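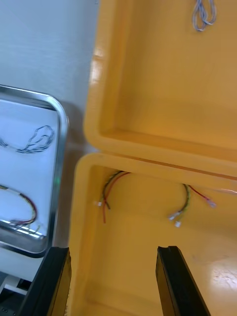 Bavstead Stories, read me first

Bavstead is a folder of very short love stories, most of them about people waiting for other people at bus stations. There are 91. There were supposed to be 100, and the missing ones are discussed below under Gaps, where I try to be brave about it.

What is in the folder

stories/ has one plain text file per story, numbered in the order they were finished.
drafts/ has earlier versions, where the author let us keep them. Joana Neves did not, and her drafts are said to have gone into a wood stove.
index.txt lists title, author and first line.
notes.txt is Orest Pylypenko arguing with himself over commas. You can skip it. He would prefer that you didn't.

Who wrote them

Nhàn Thân, Joana Neves, Silviu Mocanu, Orest Pylypenko and me. We met in a night class on romance writing and kept going after the class ran out of money. Every story is set in the town of Bavstead, which has one bus station, a bakery called Phí, and far more heartbreak than a town that size can support.

House rules

No story runs past two pages. Somebody has to want something by the second paragraph. The bakery may not burn down again (see story 10, then story 60, where it is standing there as if nothing happened). Eyes may be any color but they may not be pools.

Gaps

Silviu owes us four stories about the ferryman's widow. He has owed them since November and describes them as nearly there. Two more were pulled by their author after a breakup, and I won't say which author, though the index makes it pretty easy to guess. The other three were mine and they were bad.

Known problems

The heroine of Nhàn's long sequence is Dernotex in the early stories and Indard later on. Dernotex was a placeholder she typed while looking for a better name, and then she got fond of it. We left both in. Readers have told us they assumed it was a marriage.

Accented letters come out as garbage in some older text editors, which is hard on the bakery.

The dog in Joana's stories has no consistent age.

Using the stories

Read them aloud, print them, give them to someone you miss. If you put one in a magazine or newsletter, use the author's name and leave the ending alone. Orest's endings especially. He checks.

Corrections go to me. Praise can go straight to Silviu, who might finish something.

Thiện Đào
August 2026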